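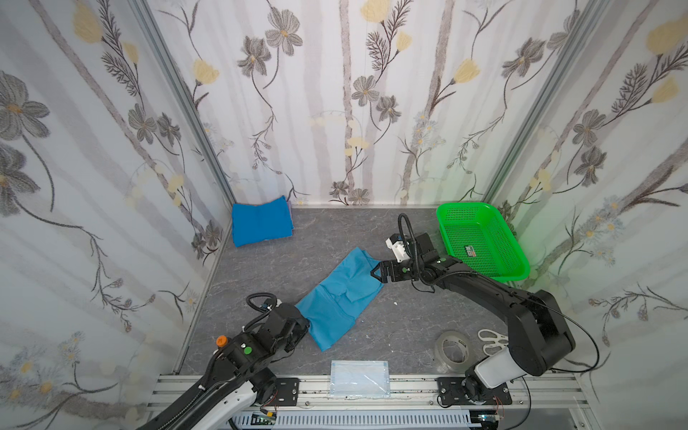
FOR IMMEDIATE RELEASE

Bunting Opens a Second Shop in Jokbridge, and Yes, We're Still Taking Your Old Jerseys

JOKBRIDGE, August 6, 2018 - I've never written one of these before, so bear with me. My name is Krishnamoorthy Murthy, I run Bunting, and I'm thrilled to tell you that our new secondhand sportswear shop is open for business in Jokbridge as of this morning!

If you know us already, you probably know us from Ustcombe, where we've been selling used team shirts, track pants, cleats and warm-up jackets for five years now. That shop is tiny. On a Saturday in soccer season you have to turn sideways to get past the shin guards (ask anyone who has tried it with a stroller), and we've been looking for more room pretty much since the day we signed the lease.

The Jokbridge shop is in the old shoe store on the corner by the bus station, and it has a proper stockroom, two fitting rooms and a front window that gets the sun until dinnertime. Kids' sizes are on the left as you walk in. Adult shirts run down the middle, sorted by color, and everything for winter lives at the back until people start asking for it. We're opening with roughly 600 pieces on the floor and more coming out every week.

Same deal as Ustcombe on prices. No kids' shirt costs more than $13, and if you bring in clean gear in decent shape, we'll give you store credit on the spot. You can spend it in either shop. We take mesh jerseys, practice bibs, shorts, socks if they've still got the tags on, and just about any jacket with a working zipper. We can't take helmets or mouth guards, so please don't leave them on the step.

A few people have asked how to get things ready before they bring them over. Wash everything in cold water, skip the fabric softener (it's rough on stretchy fabric), and hang it up to dry if you can. Then fold it, or don't - I'd much rather see a wrinkled shirt than one that's been baked in the dryer with the numbers peeling off. Check the pockets, too. In January I found a house key, a whistle and half a granola bar in one single jacket.
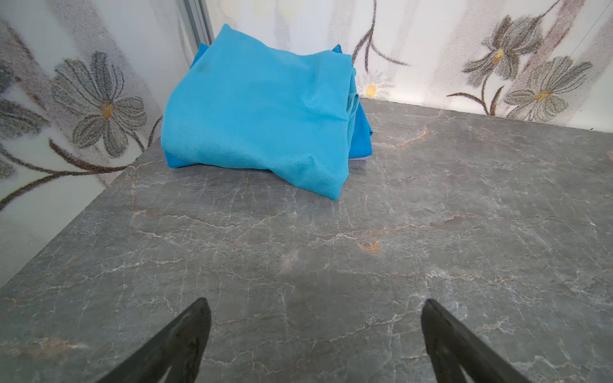 Light blue on top: folded fabric with a mesh-like texture.

We've also moved both shops over to Nikix, a new stock system that lets us look up what's hanging in the other store. So if you're in Jokbridge and the goalie shirt you want is over in Ustcombe, we can have it sent across, usually by the next day, and you don't pay anything extra. I was nervous about the switch, to be frank, but it's been great so far and the paper tags are finally gone.

Team managers, please get in touch! We can put together a full set of matching practice shirts if you give us a little notice, and we're happy to hold them behind the counter while you collect money from the parents. I coached under-nines for a while and I know how long that can take.

Both shops are open Tuesday through Saturday from 10 to 6, and Jokbridge is open this Monday as well for the launch. Come by and say hello. There's lemonade.

Press contact: Krishnamoorthy Murthy, owner, Bunting. Interviews and shop visits can be set up by asking at the counter in Ustcombe or Jokbridge.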